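Getix Tabletop

Getix Tabletop is a software package for practising robot handling tasks in simulation. It is made by Drotdale, a small firm that also sells training courses for technicians, and is used mainly by colleges and by workshops that want to try out a task before buying an arm. The package contains a physics simulator, a library of household and office objects, and a set of ready-made tabletop layouts.

Background

The product grew out of an in-house tool called Mimis, which Drotdale used to test gripping routines for its own courses. Mimis had no menus and could only be run from a command line. Yolanda Iglesias, who led the rewrite, kept the physics code but replaced almost everything else, including the object library and the way layouts are saved. The first public version was released in October under the Getix name. Files made with Mimis can still be opened, though surface friction has to be set again by hand.

Contents

The standard package comes with 500 object models, each with a set weight, friction and collision shape. Most are things found in a home or office. They differ a good deal in how hard they are to grip: a stapler is long and low, a leafy plant has no clear outline, and a desk fan has a round head on a flat base. Users may add their own models, but must supply the weight themselves.

Layouts are built by placing objects on a table by hand or by letting the program scatter them. Scattered layouts are often crowded near furniture, and objects may overlap from the camera's point of view – a small easel-style chalkboard hiding part of a box, for instance. Objects may also lie partly outside the view. Both can be switched off in the settings. 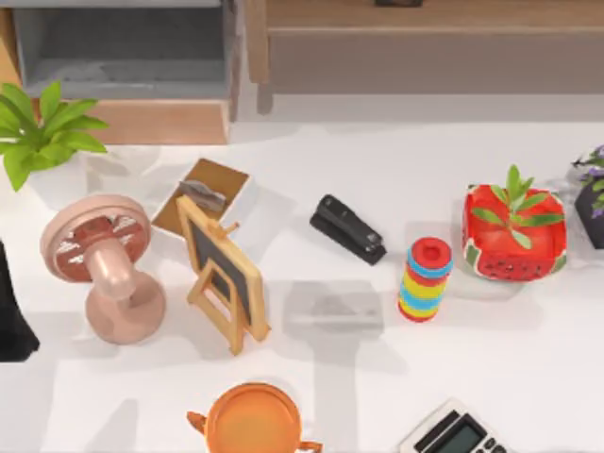 Tasks

A task is written as a short instruction with a start layout and a test for success. There are 61 tasks in the standard package, among them moving a calculator to a marked area, turning a planter to face the other way and lifting a pot by both handles. The last of these needs a two-armed set-up. Each task can be run with the table as supplied or with extra objects added.

Results are saved as a table of attempts, with the time taken and the point at which each failed attempt went wrong. A replay can be viewed from any camera position.

Editions and price

A single licence costs £299 and covers one computer. The college edition, sold as Getix Manzano, adds shared layouts and a marking page for tutors, and allows up to four people to work on the same layout. Updates are free for the first year in both editions.

Reception

Users have generally praised the object library and the speed of setting up a layout. Complaints have centred on soft items such as leaves, which are treated as stiff shapes and do not bend when touched. Shadows have also been criticised as too soft for testing under strong light. Drotdale has said that bending leaves are planned for a later version – no date has been given. The printed manual was dropped after the first release and is now supplied as a download.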